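Notebook entry, Moya bench
Date: 9/30/21
Entered by: Zorica Stoyanova
Copied to: Poul Kragh
Subject: Equipment planning for the second two-arm station

The October request to Norkineck is to be based on the handwriting station in its present arrangement. The whiteboard task remains the reference task for both stations.
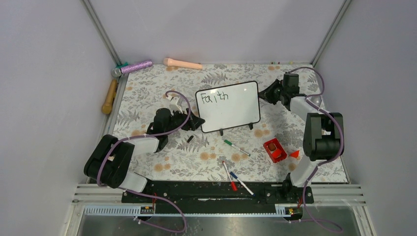
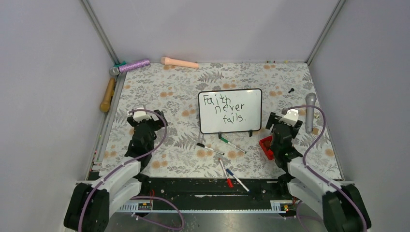

Reading time: 2 minutes

Budget position. The allocation for the new station is 3000, with a further 3000 held at Teruvville for the arms themselves. The two sums may not be combined. A reserve of 1000 is available for enclosure parts and cabling, subject to written approval from P. Kragh.

Arms and rail. The second station should repeat the existing layout: two arms on one black rail, with a small board toward each end. Timero has quoted 504 for the rail and posts. The quotation does not mention wall panels – to be confirmed before the order is placed.

Cabling. The purple cables loop along the arms and take up considerable room. A shorter run has been proposed. I do not support buying shorter cable until the full reach of both arms has been measured with the markers at the front of the mat.

Consumables. Dry-erase markers in black, green, red and blue are to be entered as a separate line. In the past they were charged to general office supply and could not be traced. One spare whiteboard of the same small size, with feet, should be added. The test phrase "Faith never fails." is retained for the time being, so that results from the two stations can be compared.

Mat. The floral mat is to be matched if the pattern is still sold. P. Kragh would prefer a plain surface for the new station. Left open.

Outstanding:
Wall panel price from Timero
Cable measurement, both arms
Decision on mat
Spare gripper fingers, one set or two – P. Kragh to advise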